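The Winter Room

The bus to Illow left at four in the afternoon and it was already getting dark. Noreen Doherty sat behind the driver with her bag on her knees. She had the key of her aunt's house in her glove, inside the palm, where she could feel it. The lawyer had told her two times that the lock was stiff and that she must lift the door a little before she turned.

She had not been in the house for a long time. When she was a child she came every October, for the school holiday, and she slept in the room over the kitchen which the aunt called the winter room. It was the only room upstairs that was warm. The stove pipe went up through the corner of it, and at night the pipe made small sounds, like somebody who is walking on gravel far away.

The driver put her down at the bridge. There was a light in the shop, and on the window was still the name Ó Súilleabháin, but the letters were new and blue. She remembered them green. She bought milk, bread and a box of matches. The boy at the counter did not ask her who she was, and she was a little sorry for this.

She lifted the door and turned the key. The house smelled of cold ashes and of soap.

For the first hour she only walked from one room to another with her coat on. Everything was where it had always been. The clock had stopped, the cups hung on their hooks, and the calendar from Gelteck, the company that sold heating oil, was open on a month from last spring. Noreen lit the stove and sat down near it. She wanted to cry, and she waited for it politely, but it did not come.

At six somebody knocked. It was a man with a flashlight and a dish covered by a cloth.

"I saw the smoke," he said. "Aidan Mulcahy. I have the field behind you. You will not remember me."

She did remember him. He had been a thin boy who could whistle with his fingers, and once he had pushed her in the stream.

"You pushed me in the stream," she said.

"You asked me to," said Aidan. "You wanted to know if it was deep." 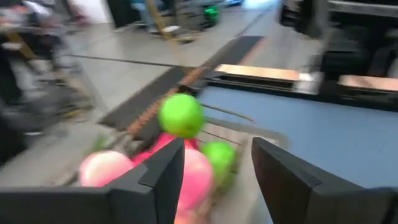

Noreen Doherty
Contributing writer, short fiction

He put the dish on the table. It was potatoes with onion, still hot. They ate from the aunt's good plates, because the others were packed by the lawyer's people in a box and neither of them could find which one. Aidan told her about the village. The school had 60 children in the old days and now it had a bus that took them away in the morning. The hall was used for a dance evening called Godance, which his wife had liked very much. He said "had liked", and Noreen did not ask.

"Your aunt owed me money," he said after some time. "I don't want it. I only say it so you don't find it in a paper and think badly of me."

"How much?"

"2,000. It was for the roof. She paid a bit every winter and then I stopped taking it, and she was so angry that she put it in a jar."

They looked at each other. Then they got up, both at the same moment, and began to open the cupboards.

They found sugar which had become a stone. They found buttons, string, candles, and a letter from the bishop about a wall. It was past nine when Noreen thought of the winter room. She went up alone, with the flashlight. The bed was made. Behind the stove pipe, where the plaster was always warm, there was a narrow shelf where she used to put her socks to dry, and on the shelf stood a jar with a paper on it. The paper said: FOR THE ROOF, WHETHER HE WANTS IT OR NOT.

She sat on the bed with the jar in her arms. The pipe had begun to make its sounds. Somebody was walking on gravel, far away and without any hurry, and now at last she cried, for quite a long time.

When she came down, Aidan had washed the plates and was drying them with his own scarf.

"Did you find it?" he asked.

"No," said Noreen. "We will have to look again tomorrow."

He nodded and hung the scarf over the chair, close to the stove. Then he took his flashlight and went home across the field, and she stood at the window until the light was behind the hedge.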